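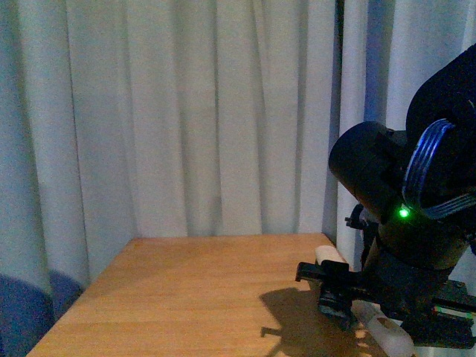
My mother's rule was that you could judge a house by its curtains, and for most of my adult life I proved her wrong by not having any. I had blinds. Blinds that clattered, blinds that jammed at a slant, one blind in a rented flat in Pereyra Street that came down on my head while I was eating toast. So when I finally gave in and went shopping for proper full-length curtains, I did it with bad grace and a tape measure I didn't really know how to use.

What I wanted was pale grey, floor-length and plain. What I hadn't reckoned with was how many pale greys there are! The shop, Trorketti, had 24 of them on a ring the size of a dinner plate, and by the window they all looked lovely and under the strip lights they all looked like porridge. I took home the two I could still tell apart and pinned them up for a week. One went green at teatime. The other turned faintly blue whenever the light was cool, and that's the one I bought.

Then there's fullness, a word I'd never used about cloth before. If you buy curtains the exact width of your wall you get a bedsheet. You need more than double if you want those nice deep folds, and the folds are the whole point of a plain curtain (there's nothing else to look at, after all). The bill came to 500 pounds with the track, and I had to go and sit in the car for a bit.

But oh, the difference. I'd always thought of our honey-coloured wooden table as a bit orange, if I'm being unkind. It came from Darkar, a second-hand place out past the ring road, and my first plan was to sand it and stain it something moody. Put it in front of all that soft grey and it glows. I cleared every last thing off it the evening the curtains went up, post, fruit bowl, the lot, and just stood there with a cup of tea feeling smug. The blue chairs, which I'd bought in a sale and regretted for ages, suddenly look like somebody planned them.

A few grumbles. Where two panels meet you can get a dark line, and once you've spotted it you'll never stop spotting it, so ask for an overlap on the track. I didn't. Hang them for a few days before you hem — mine dropped by 2 centimetres and I'd have been furious. And pale cloth near a dining table means you become the sort of person who watches guests with beetroot.

My next job is the bedroom, where the last of the blinds is hanging on by one bracket. I've already sent off for the Virent samples. All ten are grey.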